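In defence of the half-empty cupboard

I've got a bit of a thing about office storage, and I blame my first job. We had a wall of cupboards at Bramance, every one of them jammed so full you had to lean on the doors to get the lock to catch, and when somebody wanted the lease agreement it took two of us and most of a lunch hour. Everyone thought we were terribly organised. We weren't! We just owned a lot of binders.

So when people tell me their office needs more storage, I get a little grumpy. Usually they need less stuff and a cupboard they're willing to open.

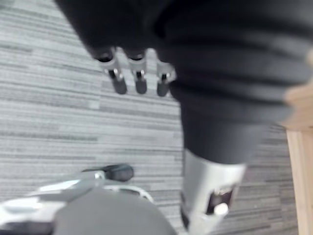

Mid-afternoon in the office, April.

My favourite piece of office furniture is the low cabinet, the kind with a shelf across the middle and doors that lock. It doesn't loom over you. You can put your tea on top of it (I do, and I've got the rings to prove it). And it's small enough that filling it up feels like a decision. A tall one just swallows things for years, old phone chargers and Christmas crackers and the manual for a fax machine that left the building before I did.

Marjatta Niskanen, who I shared a desk with for ages, used to say a cupboard should be able to take a delivery without anyone having to move a thing. I thought that was a waste of good shelf at the time, and I've come right around to it. Two blue binders lying flat on the shelf, labels facing out, nothing at all underneath.
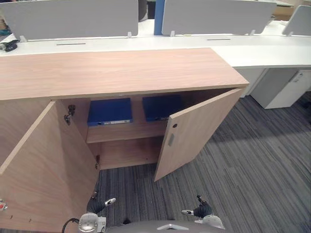 You open the doors and you know what you've got. I realise the upright brigade will be cross about the lying flat part, and yes, if you've got 30 binders then stand them up, for heaven's sake. With a couple, though, they only slump over and bend their own covers, and then the rings won't close properly and you're picking pages up off the carpet.

I'll admit the other side has a point about cost. Floor space isn't cheap, and an empty compartment looks a bit smug when the next team over is stacking paper on the windowsill. Zulmira Quintela once told me my bottom shelf was "the best-housed air in the building", and I had no comeback. I still didn't put anything in it.
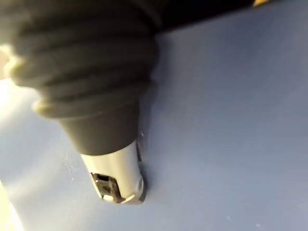 What I'd throw out first

Anything with a label you can't read, then anything labelled "misc". After that, the spare binders, which breed. I'd keep the key on a hook where the whole office can see it, and I'd leave the bottom shelf alone until at least winter.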